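Inicio | Huerto | Cocina | Conservas | Contacto

Categoría: Encurtidos fáciles

Rábano blanco encurtido en casa, paso a paso

2024-10-29

¡Qué ganas tenía de publicar esta receta! Llevo desde mayo preparándola casi todas las semanas y en casa no dura nada. Queda crujiente, dulzona y con un punto ácido que va de maravilla con arroz, con bocadillos o a pellizcos directamente del bote - que es como acaba siempre el mío.

Necesitas un rábano blanco grande, 80 gramos de azúcar, 2 cucharaditas de sal, un vaso de vinagre de arroz y otro de agua. Yo uso un tarro Talpur de boca ancha porque me cabe la mano entera, pero sirve cualquiera con tapa que cierre bien.

Elige una pieza firme y que pese bastante para su tamaño. Si trae hojas, córtalas al llegar a casa y guárdalas para un salteado con ajo, ¡están buenísimas!

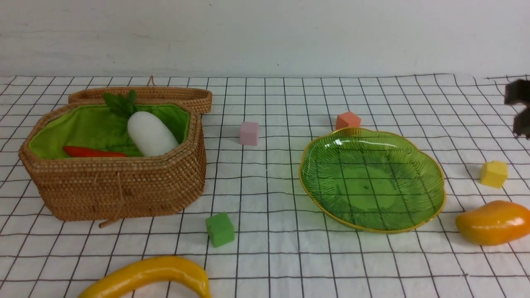 Lava y pela el rábano, córtalo en bastones del grosor de un dedo y mézclalo en un bol con la sal. Déjalo media hora. Soltará mucha agua: escúrrelo, acláralo un momento y sécalo con un paño limpio.

Mientras tanto, calienta el agua con el vinagre y el azúcar, removiendo hasta que se disuelva. No hace falta que hierva. Apaga y deja templar.

Mete los bastones bien apretados en el tarro y cubre con el líquido. A mí me encanta añadir una rodaja de jengibre o unos granos de pimienta. Cierra y a la nevera - mañana ya se puede probar, aunque al tercer día está mucho más rico.

Guárdalo siempre en frío, saca los trozos con un tenedor limpio y cómetelo en un par de semanas.

Compartido 2894 veces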